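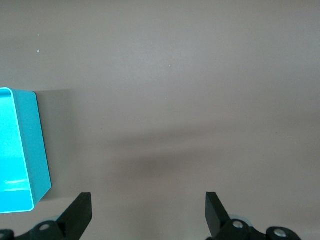
Figure 3. Wrist camera view with the Prillov fingers open.

4.2 Swapping the fingers

We ran the Skatby gripper first, mostly since it was already bolted on, and I'll admit I had gotten pretty attached to it (soft pads, easy to mount, very forgiving!). The Prillov was a different animal. Its stiff black fingers are flat and squared off at the tips, and with them spread wide as in Figure 3 the wrist camera still gets a good look at the table between them and at most of the cyan bin off to the left. I liked that a lot. What I didn't like was the shadow next to the bin, because our segmentation kept grabbing it as part of the plastic until Jasmina Grgić retuned the threshold one evening and saved us all a week.

Each gripper got 500 attempts, so 1000 in total, with the same arm and the same controller. The Skatby dropped the part 244 times and the Prillov only 11, which surprised me so much that I went back through the logs twice! Most of the Skatby drops came on thin parts, where the pads just sort of folded over. We plan to repeat the whole thing with the Karagiannis controller in September, and I'd like to try a matte bin while we're at it.

14 shares | 2 comments
Contact: Ukville Robotics Lab | © 2020 | Back to top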